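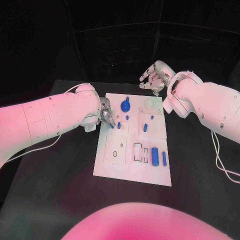
Fig. 1. The peg board with its knob and short blue pegs, with one peg held above it.

Unit 5: Pegs, Plates and Outlines
Course notes, Hollis evening workshop on making activity boards

Welcome back, everyone, and thank you for bringing your sketches. I know I promised we would get to cutting this time, but I would like us to slow down and spend one more session on layout, which is the part people are most tempted to hurry through and most sorry about later. A board can be beautifully made and still be a misery to use if the pieces are crowded together. Please have your Unit 4 sheet next to you as you read.

Start with the base. For the class project we are using a plain rectangle, 50 cm by 27 cm, in any light color you like. Mark your center line in pencil and leave yourself a decent margin all the way around. Last term several of us (your instructor included, I'm afraid) put holes so close to the rim that there was no room to rest a hand, and we ended up starting over with fresh sheets.

Next come the outlines. An outline is a quiet little instruction to whoever sits down at the board. It says where a thing belongs without a word of text, and it works for a four-year-old as well as it does for a grandparent. Draw each one a touch larger than the part, and go over it twice so that it reads well from a chair. If you are using the Vekitz pens from the supply shelf, let the line dry before you lay a ruler on it!

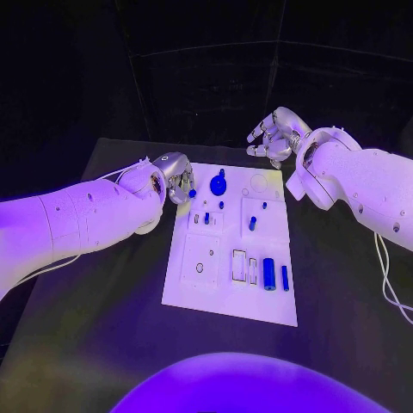 Spacing is what I want you to think about most this week. Each part needs enough room for fingertips to come down on either side of it, and it is surprising how much room fingertips take. A tall part next to a short one makes this harder, as you'll find when you try to pick up the short one without brushing its neighbor. Look at the short blue peg standing just below the gear-shaped knob, with a tiny round hole to its left, and ask yourself how you would reach in for it, and from which side. Then try the same thing on your own sketch, with real pegs if you have them, before you commit to a single hole.

Raised plates deserve a word too. They give a peg a bit of a stage to stand on, and they break a large board into smaller jobs. Keep the edges smooth, and glue them down only after a full dry run. I like to leave mine overnight with a book on top — the old Emeck catalog is just the right weight.

About color: one strong color for all the loose parts, against a pale board, is plenty for a first project. You can get fancier in Unit 7. 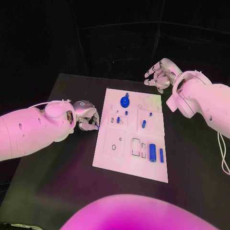 Fathima Siddiqui wrote after the last session to say that her outlines looked fine on paper but seemed to shrink once the board was lying flat on a table, and she wondered whether she should draw them bigger at the far end. I would keep them true to size and tilt the board up slightly on a strip of wood instead. Afroza Uddin tried that with hers, and we were all very pleased with it.

For Wednesday, please bring:
Your finished layout, full size, in pencil
Your pegs, sanded at both ends
A ruler and a soft eraser
The reading from the Hettiarachchi packet, page 14 onward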